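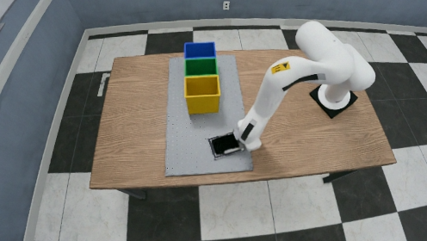 Mali Wogan said the previous minutes made it sound as if the residents on the Maldonado side had turned down the food scrap pickup, and that they had only asked for it to be moved to a different hour. She wanted that put right before anything else was taken up. The minutes were corrected and approved.

Ganduvham Residents' Association
Minutes of the general meeting, October 15, 2022
Held in the ground floor laundry lobby, Ganduvham Court
Chair: Wendell Villanueva
Minutes: Mali Wogan

1. Matters arising

The gate code has been changed. Anyone who did not get the new one should ask at the office and bring something with their unit number on it.

The broken light by the Maldonado Street stairs was reported again. The electrician has been out and says the fixture has to be replaced. The part is on order.

2. Trash and recycling contract

The chair read out a letter from Neronex, who collect from both courtyards. The present contract ends in January. Neronex offer to renew at the same monthly rate if the paper and container loads stay clean. If a load is rejected they will charge $100 each time. The current contract has no such charge.

There was a long discussion. Several people felt the charge was unfair to those who sort properly, as it would come out of the common account. One resident asked who decides that a load is rejected. The chair said it is the driver, and that under the letter as written there is no way to appeal. It was agreed to ask for a photo of any rejected load and for 3 written warnings before a charge is made.
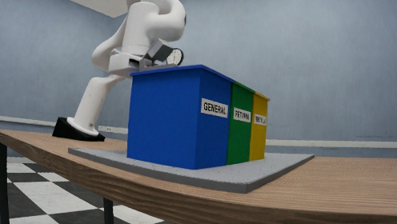

Sorting station with blue bin.

A resident from the rear building said most of the trouble comes from bagged recycling. People carry it down in a kitchen bag, drop the whole thing in and leave. Neronex want items without the bag. This is on the lid labels, but the labels have faded and the ones in the rear courtyard can't be read at all.

Agreed: new labels for both courtyards, large type, English and Spanish. Cost not to exceed $30.

Agreed: the chair to write back to Neronex before signing anything.

3. Food scraps

Pickup has been running on the front side only. The early hour is the problem for the Maldonado side, where the carts have to be rolled past bedroom windows. Mali Wogan had asked Neronex for a later slot and was told one is open in the new contract year. Those present from that side were in favor.

Smell was brought up. The front side has had little trouble as long as the carts are rinsed, and there is a hose bib close by. On the Maldonado side the nearest water is behind the bike cage – this will need a longer hose or a key to the cage. Left with the chair.

It was also asked whether the green liners sold at the corner store are accepted. No one present knew for certain. To be put in the same letter.

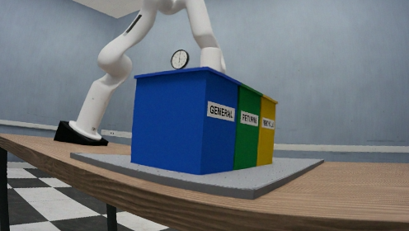
Until there is an answer, please use newspaper or nothing at all. Meat and bones may go in, cooking oil may not. Oil should be cooled, put in a closed jar and placed with ordinary trash.

4. Bulky items

Mattresses and a sofa have again been left against the fence. The city will take them free of charge with a booking, and the phone number is on the board by the mailboxes. A resident proposed a fine of $20 for anyone leaving furniture without a booking. Others said it would be hard to know who had left it. The proposal was put to a vote and did not pass.

Agreed instead to hold a shared bulky item day after the holidays, date to be set once the city's schedule is out.

5. Information for new tenants

New tenants get a key and a parking sheet but nothing on sorting. Wendell Villanueva showed a draft one-page guide. Comments: take out the paragraph on contract history, add pizza boxes, say where batteries go. Batteries are taken at Tendon Hardware during store hours.

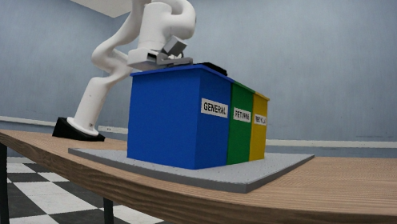
Three-compartment waste bin on a wooden table, robot arm at left.

The guide will be revised and slipped under all doors along with the rent notices.

6. Other business

Dogs are to be kept off the new grass until the string comes down.

The dryer nearest the door takes quarters and does not heat. Reported to the office. Please do not tape over the slot – the repair company asked for this.

A request for a second bench in the rear courtyard was held over.

Next meeting in January, same place. Items for the agenda to Mali Wogan in writing.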